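Jirnska Word List
Version 2, 25 October 2020

Jirnska is a plain-text list of household words and their regional variants, collected by Skodadetti. Each line has a headword, a variant, a region code and a source note, separated by tabs.

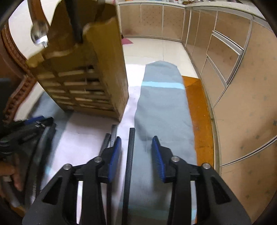

Color words are kept apart from object words. A variant that only means a shade goes in colors.txt, even when speakers use it for one thing only. Blue, as on the ridged pads here, has 12 variants - most of them from the coast. Black has fewer, and two are doubtful.

The object file has 87 headwords. Kitchen words were checked again in May and spellings now follow the Fomus rules. Older spellings are in the notes column.
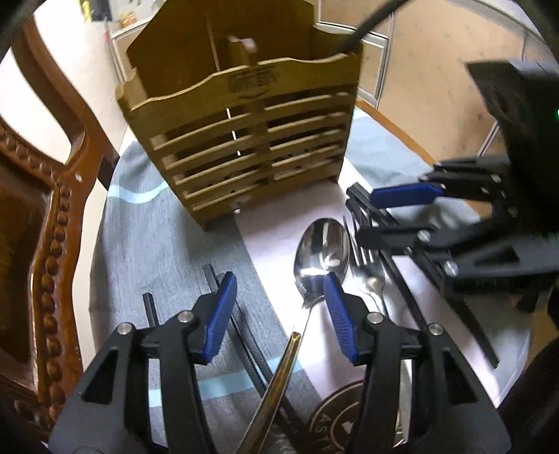

Can I load the list into Pop?
Use the import script in the tools folder. It expects UTF-8 and skips any line without a region code.

Known problems: plural forms are missing for some headwords, and source notes are not in one format.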